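Small robot arms learn kitchen jobs from a shared pool of demonstrations

Ciltwood, 10 March 2023

Researchers at the Ciltwood robotics lab have shown that a low-cost, 3D-printed arm can pick up a new household task from far fewer demonstrations when it first learns from other people's recordings. The findings are released today together with the full set of training data.

The method, named Vitale, starts with 3000 recordings of everyday jobs, gathered at 12 sites. A short second round of training then tunes the arm to its own table and its own tools. In tests, 136 demonstrations of a new job gave better results than 200 did without the shared recordings – a very welcome surprise for the whole team!

"We expected the shared recordings to help a little, but they helped with nearly every job we tried," the team said. "Scooping and stirring used to be our weak spot, and now they are the tasks we most enjoy showing to visitors."

The work was carried out with partners Clarkico and Lumberg, who built the recording software and ran the trials. Work on pouring comes next, with first results planned for December.

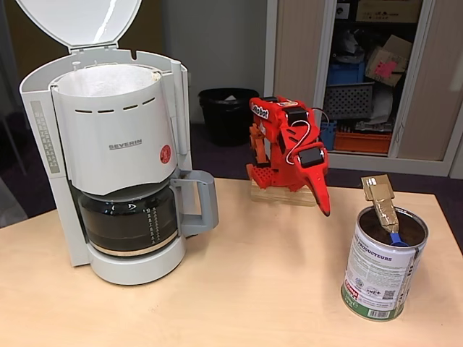 The red 3D-printed arm at the table, between a coffee maker and an open can holding a spoon with a wrapped handle.

The data, training code and printable parts are free to download from the Ciltwood project page. Schools and hobby groups are warmly invited to join in – new recordings from any kind of kitchen are welcome.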